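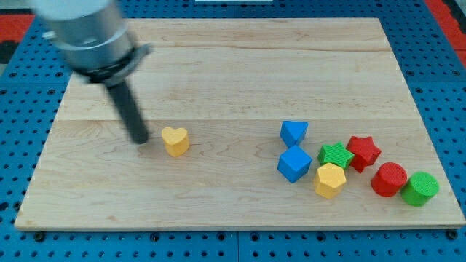
A yellow heart-shaped block on a board of pale wood. Look for the wavy lines.

Why does wood have stripes?

Wood is the only building material that keeps a diary. It's a dull diary, mostly about the weather, but you can read bits of it without asking.

When a tree grows, it adds a new layer of wood just under its bark. In spring, when there's plenty of water about, it grows quickly and the new wood is usually paler. Later in the year it slows down, and the wood comes out darker and tighter. One pale band plus one dark band makes one year. Chop the tree across and you get rings. Count 23 rings and the tree was 23 years old, which is a rude way to find out somebody's age.

Saw the trunk lengthwise into planks and those same rings turn into long streaks. We call the pattern grain. On the board in the picture it runs from side to side in soft wavy lines, with some streaks a darker tan than the rest.

So where did they find a tree that wide?

They probably didn't bother. Big boards are often made by gluing planks together edge to edge. The line where 2 planks meet is called a seam, and there's one across the middle of our board, just above the coloured blocks. Good glue can be stronger than the wood beside it, so please don't test this on the dining table.

Try it yourself

Find something wooden at home. Put paper over it and rub gently with the side of a crayon. If stripes turn up, you've found grain. If nothing turns up, it might be very smooth wood, or plastic wearing a costume. Check the edges for seams while you're down there, and put the crayon away afterwards. (We can dream.)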